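4.3 Picking flat parts from an open shelf

The claims we set out to check in this section are modest ones. Several vendors now state that a five-fingered hand on a commercial arm can take over "line-side handling", meaning that it picks up a part from a rack and passes it to the person or fixture that needs it. Workers do this all day without being trained for it. If a machine cannot do it, the larger claims about assembly and household work need not detain us long.

We used the Kastham task list, which breaks handling into approach, contact, lift, carry and release. Earlier reports, including our own, scored only the last of these. A part that ended up in the right place counted as a success even if the hand had dropped it on the way, or had taken four tries to get hold of it. Hostell and Butt scored their trials this way, and we think it explains much of the gap between their results and ours.

We ran 300 trials in April with molded and sheet-metal parts placed on open shelving. An operator reset the part by hand after each trial, within a marked tolerance. A trial was complete if all five stages were passed on the first attempt, with no help and no restart. By that standard 189 trials were complete. Under the older rule, where only release is scored and retries are free, the same recordings would give a far more flattering figure, and we see no reason to report it as the headline.

Most failures came before the lift. Thin parts that lie flush on a hard surface offer the fingers very little to close on. A person deals with this without thinking: slide the part to the edge, tip it, or get a fingernail under one end. The controller we tested had been shown all of these moves in its training set of 852 demonstrations, yet it seldom used them when they were called for. It preferred to come down from above with the palm flat and then close, a motion that suits boxes and cups. On a flat panel it often pushed the part along the shelf and then closed on air.

Lighting made matters worse. Glossy paint gives strong reflections, and the depth estimate near a bright streak was poor enough that the hand sometimes stopped short. We did not cover the shelves or dull them with spray, as has been done elsewhere. A shop floor has shiny shelves, and a kitchen has shiny counters - a method that needs matte surfaces should say so in its abstract.

The approach stage, by contrast, was mostly sound. Figure 5 gives a typical view at the end of it, with the fingers over one end of the panel. Judged from a still like this, the system looks ready to work. We would caution readers against drawing that conclusion, here or in any publicity material, as the hard part of the task has yet to begin at this point.

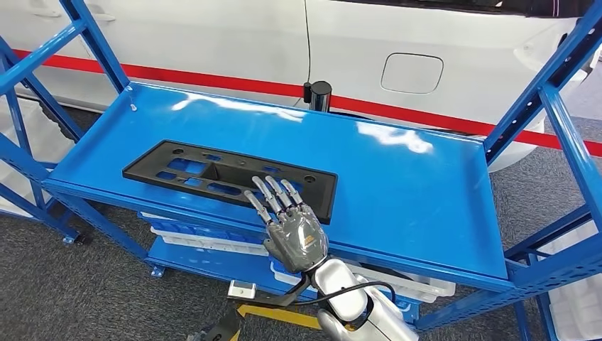 Figure 5. Hand above a perforated black panel on the top shelf of the rack. Note the reflections on the blue surface.

Cutouts in the part turned out to be a mixed blessing. In principle they give a fingertip something to hook, and Iqra Tanoli, who labeled the recordings, found a small number of trials in which this happened. We could not get the behavior to repeat on request. Whether it was learned or lucky we are unable to say, and the Tovurora logs do not store fingertip force at a rate that would settle the question.

It may be objected that a suction cup would lift many such parts with little fuss. We agree, where there is enough smooth area for a seal. But the argument for a hand with fingers is that one tool will serve for everything, and it should be tested on that argument. A shop that must still keep a gripper for flat parts has gained less than it was promised. The same goes for the home, where baking sheets, lids and cutting boards pose the same problem. We return to carry and release, with the trials that got that far, in Section 4.4.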